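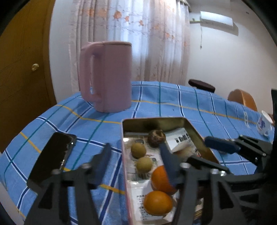
**Table things, September**

Quick gallery page, typing between errands so excuse the mess. Apartment 303, Tretwood building, the big room with the air conditioner and the long curtains. 

Captions short. Longer stuff is under the pictures for people who asked (Callum, mostly). If you only want to look, look and go.

**The cloth**

Blue check, stripes in navy, green, yellow. LOVE SOLE printed on it in big black letters, no idea why, came that way. Theano thinks it's a slogan and Jamie thinks it's a misprint for soul. Wipes down fine. Wrinkles along the far side the minute anybody leans on it, and I have given up pulling it straight. Used to be a plain beige one under it but that went to the Ulano picnic and never came home.

Good color for putting fruit on though. Anything orange just jumps. Brown things less so, which I found out when I was looking for the longans for a good while and they were right in front of me.

**The tin**

Pinkish red outside, gold inside, rectangular. Biscuits originally I think? It was at the back of Areti's cabinet with rubber bands in it. Rubber bands are now in a jar. Lined it with whatever printed paper was lying around, packaging and a leaflet, so the fruit doesn't knock on the metal and so it's easy to lift out the bits. Swap the paper when it gets sticky. Don't use newspaper, the ink comes off on the oranges (ask me how I know).

Lid is somewhere. If you have the lid, bring back the lid.

Works better than a bowl for us. Stuff stays put when you slide it down the table, and the long shape means you can get it past the mugs. Doesn't hold much. Ripe things in the tin, everything else goes on the cloth, that was the system, it lasted maybe a morning.

**Pink pitcher**

Plastic, tall, huge handle. Stays out all day in warm weather, water with a slice of whatever. Orange peel is good, just a strip, get the white part off first or it's bitter by lunch. Theano puts cucumber. Wash the lid separately please, stuff collects under the rim.
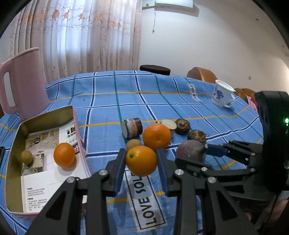
Oranges, mushroom caps gill side up, something purple, white mug further back.

**What's what**

People asked, so, fast:

- Oranges. From the Dimaculangan stall, 65 cents each, less if they're marked. Thin skin. Evdokia picks the heavy ones and she's right to.
- Longan. Small brown one. Crack the shell with a thumbnail, squeeze, big dark pit inside, don't bite it. Kids go crazy for these.
- The purple cut piece. Taro or yam, we have had this argument already, see below.
- White slice, root vegetable. Areti brought it and left before saying what it was. I'm cooking it the same as the purple one and hoping.
- Mushroom caps. Shiitake I'm pretty sure. For soup.
- Reddish purple round one with the little stem. Leave it alone, Evdokia has plans.
- Small round brown one in the tin, kiwi or a cousin of it. Give it a squeeze before you cut, if it's hard put it back.

**The purple argument**

Callum says yam. Says it loud. Theano says taro, the pale kind with purple in it, and says her aunt grew both so that's that. Either way don't eat it raw, and if your hands itch after peeling, that's a point for taro. Wear gloves or do it with a dry knife and rinse after. I did neither.

Cooked it's the same plan:

1. Peel thick, no heroics.
2. Chunks, about the size of a walnut. Too small and they go to glue.
3. Steam. Can take up to 20 minutes, start poking early.
4. Salt, a little sugar, coconut milk if there's any open.

Leftovers fry up nice next day in a flat pan with scallion. Mash first, make patties, dont crowd them.

**Mushrooms**

Stems off, keep the stems for stock. Caps go gill side up on the table if they're waiting, and gill side up in the pan too for the first few minutes so the juice sits in there. Then flip. Little soy at the end. I don't wash them, wipe with a damp cloth. Jamie washes them and his come out fine too so do what you want.

**Oranges, since there's always more oranges**

Too many for eating? Slice thin, rounds, tray, lowest oven with the door cracked. Forget about them for the afternoon. Good in tea, good on a cake if you're making one. Juice is a waste of these in my opinion but they're not all my oranges.

Peels: dry them on the sill behind the curtain. The sheer ones with the orange flowers, careful, the embroidery catches on everything. Evdokia mended one pannel already and says she's not doing the other.

**Room notes, for whoever sets up next**

Tan wooden chairs stay tucked in on the far side. Round stool with the brown cushion goes to whoever is peeling, it's the right height. Aircon: the hanging cord, leave it hanging, somebody looped it up last time and I couldn't reach. Turn it low if there's cut fruit out, the edges dry up quick under the draft.

Mug with the blue cartoon is Theano's. Not for rinsing brushes. Not for pens either.

**Still to add**

- the soup, if it lasts long enough to get a picture
- Areti's name for the white root, when she answers her phone
- a better shot of the curtain flowers, Jamie promised
- the Tudance lunch table from the summer, those files are on Callum's old laptop and he has to find the charger

Fixes and corrections to me or stick a note on the fridge. If it's about the yam please don't.

Back for more when the persimmons come in. Somebody save me an orange.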